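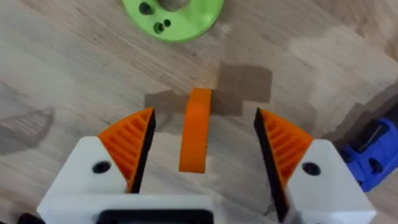

Actualizar ahora o esperar a la siguiente LTS
Foro > GNU/Linux > Distribuciones y escritorios

groltita
Mar 28, 2023
Buenas a todos. Tengo Ubuntu 20.04 en el sobremesa desde que salió y me va de lujo, pero llevo unas semanas con ganas de cambiar. El problema es que no sé si saltar ya a la 22.04 o aguantar hasta la 24.04 y hacerlo todo de golpe. Uso el equipo para programar un poco, LibreOffice y Steam los fines de semana. Tengo /home en partición aparte -- eso al menos lo hice bien. ¿Qué haríais vosotros?

reka_14
Yo saltaría ya. La 22.04 está muy rodada y el GNOME que trae se nota bastante más suelto que el de la 20.04. Eso sí, quita antes los PPA, que a mí me dejaron apt hecho un cristo y me pasé la tarde con dpkg --configure -a.

Cokell
Pues yo esperaría. Tienes soporte hasta 2025, ¿qué prisa hay? Además en la 22.04 Firefox viene en snap, y el primer arranque en un disco mecánico es para irse a hacer un café.

reka_14
Cokell, lo del snap se arregla en dos minutos con el PPA de Mozilla y un pin en preferences.d. No me parece motivo para quedarse dos años más con paquetes viejos.

Cokell
Ya, acabas de decirle que quite los PPA y ahora le mandas poner otro :D

reka_14
Que los quite ANTES de actualizar, hombre. Luego que ponga los que quiera.

Akua Laryea
Hola, groltita. ¿Qué gráfica tienes? Lo pregunto porque yo tengo una Nvidia y después del salto me quedé con pantalla negra. Entré en modo recuperación, purgué el driver, lo instalé de nuevo con ubuntu-drivers y listo, pero el susto me lo llevé.

groltita
Una AMD, la RX 580. ¿Me libro entonces?

Akua Laryea
Con AMD yo iría tranquila, el driver va en el kernel. Haz copia igualmente, que la partición separada no es una copia de seguridad (perdona si ya lo sabías).

antwi
Voy a ser el pesado de siempre: Debian. Me harté de estos dilemas, puse la 11 y cuando salga la 12 cambio los repositorios y a correr. Con 17 GB de raíz me sobra, sin snaps ni historias.

Cokell
Ya tardabas, antwi. El chico pregunta por Ubuntu y quiere jugar en Steam, no lo líes.

antwi
Steam lo tengo en Debian y me va perfecto, hay que activar contrib y non-free y la arquitectura i386. Tampoco es física cuántica.

groltita
Gracias a todos. Debian me tienta, pero me da pereza reinstalar. Creo que voy a hacer copia de /home y de /etc al disco externo y tirar con do-release-upgrade. Una duda: me salen 7 PPA activos, ¿basta con desmarcarlos en Software y actualizaciones o uso ppa-purge?

reka_14
ppa-purge si el PPA te ha cambiado paquetes del sistema (Mesa, por ejemplo). Para los demás, con desmarcarlos vale.

Cokell
Yo sigo diciendo que esperes, pero si lo haces, pásate luego y cuenta qué tal el Firefox.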